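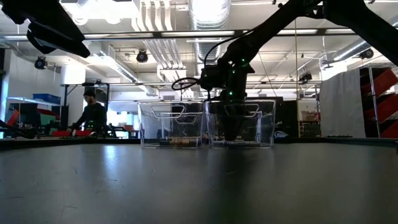
Bin-to-bin transfer cell, arm reaching into the right bin.

Work Package 2: gripper comparison, status for July

The Diveck and Ahonen grippers have now both been run on the transfer task. The count stands at 2,378 grasp attempts, of which 221 failed. Most failures came with parts lying flat against a bin wall, where the fingers touch the rim before they close. Eskil Lundgren has shortened the approach path and limited wrist rotation to 32 degrees near the walls. Another 128 attempts are planned with the new settings before we compare the two units on cycle time.

Controller logs are stored on the Tovalum server. The Citex force sensor is two weeks behind schedule, and the slip tests move to the next period. Spending is within budget. Questions on the test plan go to Gunnel Sjöberg.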